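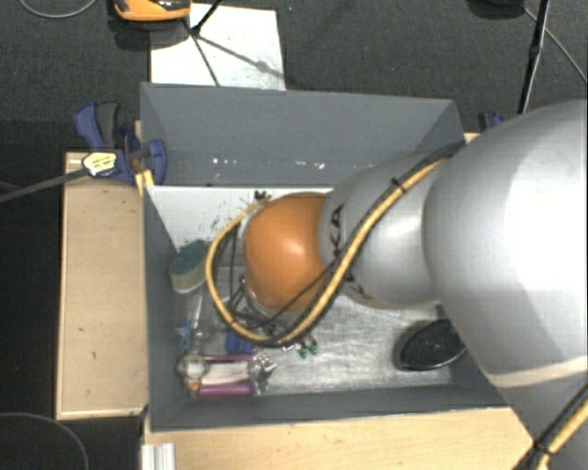 The arm over the test bin at Garnus, with mixed household items inside.

Home | News | Projects | People | Events | Contact

Picking from clutter: fewer tries, same gripper

The bin picking group at Garnus has finished the first full round of tests on its new grasp ranking method, and the results are good enough that the work will carry on through the summer. The question was a simple one. When a robot arm is faced with a bin of unfamiliar objects, how should it decide which one to go for first?

Most systems score every possible grasp on its own and take the one with the highest score. That works well when objects are spread out. It works less well when they are pushed up against each other or against a wall of the bin, where a grasp that looks fine from above can drag a neighbor along or push the target deeper into a corner.

The new method, which the group calls Bozsik, adds a second score. For each candidate grasp it estimates how the rest of the bin will look once the object is gone, and it favors picks that leave the remaining items easier to reach. The estimate comes from a small network trained on before-and-after depth images. It does not need to know what the objects are.

Training used 1000 picks made by the arm with random choices among the workable grasps. Testing used 100 bins, each filled from a set of 40 objects that were kept out of training. The set was chosen to be awkward: clear plastic, shiny wrappers, soft packages, scrubbers and sponges, and dark items with a mesh-like surface that depth cameras tend to read badly. Each bin was run twice, once with the usual ranking and once with Bozsik, with the objects put back as close as possible to their starting layout.

With the usual ranking, the arm emptied 40 of the 100 bins without a failed grasp. With Bozsik it emptied 60. Most of the gain came late in the run, when only a few objects were left and the old method had often worked them into the corners. For the first pick in a bin there was hardly any difference between the two.

Clear objects are still the main problem. The depth reading goes straight through them or picks up the floor of the bin, and the second score is then based on a picture that is wrong. A metallic bin floor adds reflections of its own. The group tried filling in the missing depth from the color image, which helped with bottles but made things worse for crinkled wrappers. That part has been left out of the reported numbers.

Speed was a concern at the start. Scoring the whole bin for every candidate took too long, so the method now does it only for the best candidates from the first ranking. The added wait is short next to the time the arm spends moving – it can be hidden almost completely by doing the scoring while the last object is being dropped off.

The same tests will be repeated at Histthorpe in July on a different arm and with a deeper bin. This should show how much of the result depends on the Garnus setup, in particular the height of the walls, which limits how far the wrist can tilt near the edges. The network will be used as it is for the first half of those tests and then retrained on local picks.

A write-up has been posted on the project pages, along with the object list and the layouts for all the test bins. The code will follow as part of the next Bellitz release. Groups that want to run the comparison on their own hardware can ask for the depth images now – the full set is large, so please say whether you need the training picks, the test bins or both.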